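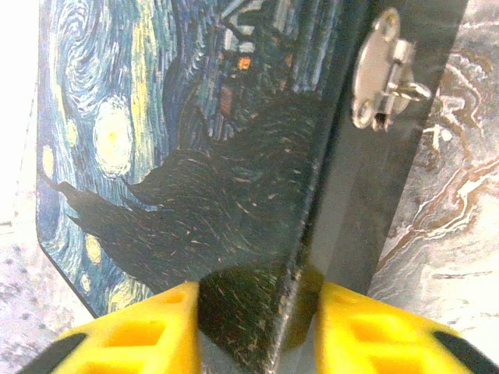

Gift box line, progress to October
Prepared for Olga Sotomayor by Femi Jibrin

Jorora has delivered 455 of the 600 boxes we paid for. I am not ready to call that good progress. The count says little about whether the boxes will hold up in the museum shops, and Turar's quote for the next 4,000 assumes they will. 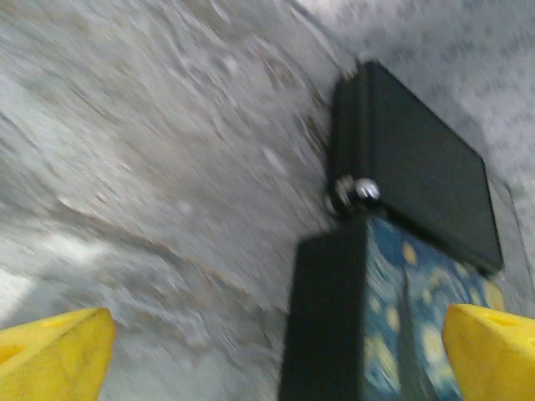
Box with the black lid tilted back, hinge fitting at the corner.

Prapai Noiphan set aside 18 boxes over the hinge. Jorora says the fit is within tolerance but has not told us what the tolerance is. I have asked twice.
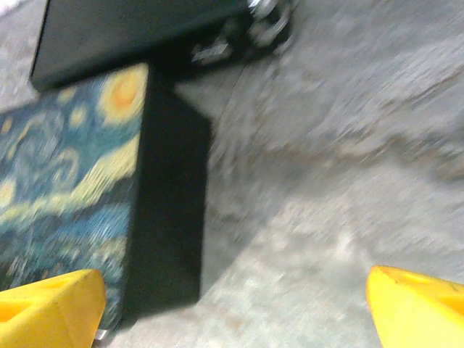
Printed front, Van Gogh "Starry Night" pattern.

Khairul Sopacua likes the print. I have no complaint about it either, but it was never the risk. I recommend holding the second payment until we get hinge figures in writing.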